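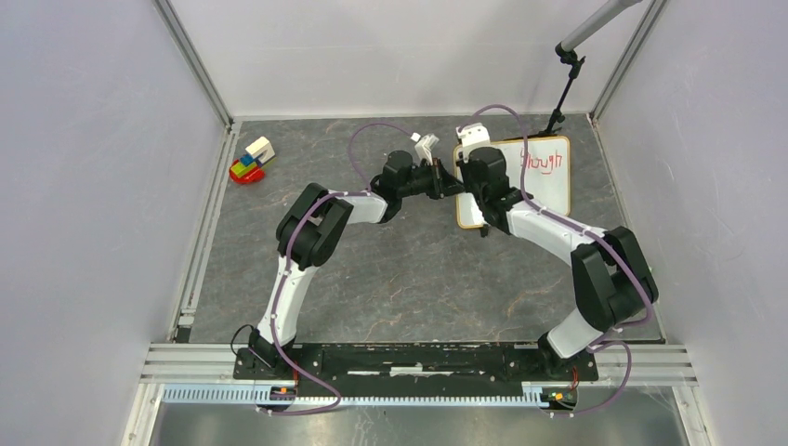 The walking route from Vuvcombe to Trundimholm takes most people 2 days, and the woman who runs the guesthouse at the far end has been sending guests along it since she left her job on the ferries. She says the first afternoon is the hard part. The path crosses bare rock for most of its length, dark gray with thin tan and whitish veins running through it. "People look at their feet the whole way," she says. "Then they miss the turn for the lake."

The high point is 1,364 feet, at a stone marker above the Wetadine valley. She tells guests to eat lunch before they get there. "It's windy and there's no place to sit."

Most of her bookings come in June and July. She prefers September, when the bus still runs on Thursday and the rooms are cheaper. Last year the trail register at the Vuvcombe end had 2,717 names in it, and she would like to see more of them stay a second night.

"They want to catch the early bus," she says. "I tell them the old harbor is worth a morning. There's a bakery, the Pacheco, and it opens at six."

She has walked the route herself many times, usually alone. Asked what she carries, she lists a rain jacket, cheese, dry socks and a paper map. "My phone stops working after the first gate."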